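Hevberg stainless steel dish rack, four months in

I did not plan on having opinions about dish racks. My old one was a Jadier, white plastic-coated wire, and it lasted years until the coating split at the corners and the rust started leaving little orange commas on the worktop. I kept turning it round so the worst corner faced the wall. Then Nabila Metwally from downstairs came up for tea, put a mug on it, and the mug went straight through to the drip tray. So, new rack!

I went for the Hevberg after far too long scrolling. It was £19 and had 602 reviews on the shop page, most of them very happy and a handful furious about the delivery driver. It's a stainless steel thing, brushed rather than shiny, with a plain rectangular frame and wire dividers you slot the plates between. It came in a flat box with a ridiculous amount of tissue paper and no instructions whatsoever, but if you've ever opened a deckchair you'll manage.

First thing I'll say is that it's heavier than it looks. I put it on the kitchen scales out of nosiness and it came to 1,699 g (the scales complained a bit, it was hanging over the sides). I like the weight. The Jadier used to skate backwards every time I dropped a saucepan lid into it, and this one stays where it's put.

Now, plates. I have a mix, because I've never owned a matching set and at this point I don't think I'm going to. Some are plain white, some are charity shop finds with far too much going on, and then there are the dark speckled ones, which are my favourites and also the thickest and most awkward. Those were the real test for me. On the old rack the speckled plates wouldn't go in the gaps at all and had to lie flat on a tea towel, taking up half the kitchen. 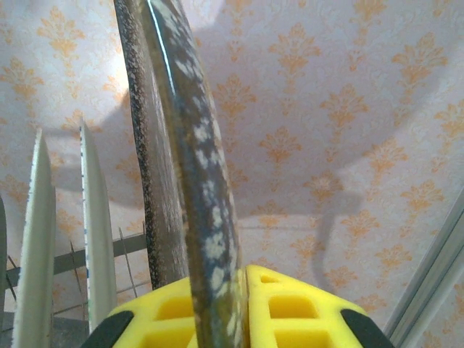

Dark speckled rims and white plates, all standing on edge.

With the Hevberg they go in. They lean slightly, and if you put two thick ones side by side you can hear the rims touch as you slide the second one down, so I've got into the habit of going slowly with those. Thin plates are no bother, you can practically post them in without looking. I haven't chipped anything yet, though I did have a nasty moment with my gran's blue one and soapy hands.

The other thing I worried about was marks. Metal against glaze can leave those grey pencilly lines, and I did get one on a white side plate in the first week. It came off with a bit of bicarb and a damp cloth. It hasn't happened again, but if you've got something really precious I'd still dry that by hand.

Bowls are where I'd knock a mark off. Small cereal bowls are fine if you tip them forward, but anything deep takes up the space of several plates and wobbles. I bought 2 big noodle bowls from Hirose in the spring, lovely things, and I've given up trying to get both in at once. One goes in the rack and the other goes upside down on a cloth beside it. My friend Hinata Furukawa has the same rack and puts her bowls in first, then builds the plates up around them, and she swears by it. I've tried it and I just end up with no room for plates.

Cleaning it is easy enough. Once a week I take everything off, give the wires a going over with an old toothbrush and rinse the lot under the tap. We've got hard water here so it does go cloudy where the drips collect, and a wipe with vinegar sorts that. No rust so far, which after the last one feels like luxury.

Where you put it matters more than I'd expected. I had it pushed right up to the wall to begin with and was forever catching my knuckles getting to the plates at the end. Pulling it forward a few inches fixed that.
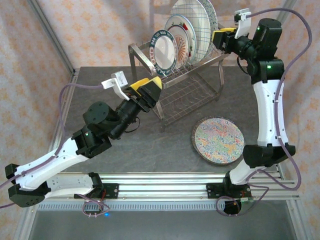
I also think it's worth sorting by size as you wash. I put the biggest dinner plates at the back and work forwards to the small ones, so I can see what I've got and grab a side plate for toast without moving anything. It took me an embarrassingly long time to start doing that, and I've stopped swearing at breakfast.

I did look at a Hivel as well before I bought this, the folding sort that sits over the sink. It would suit a tiny kitchen better, I think, but I use my sink constantly and didn't fancy lifting plates out of the way every time I wanted to fill the kettle.

So would I buy it again? Yes, for plates. If your household mostly eats out of bowls, have a look for something with wider gaps. I'm giving it four stars out of five, and I've put the old Jadier in the shed, where it's holding seed trays - quite well, apart from the corner.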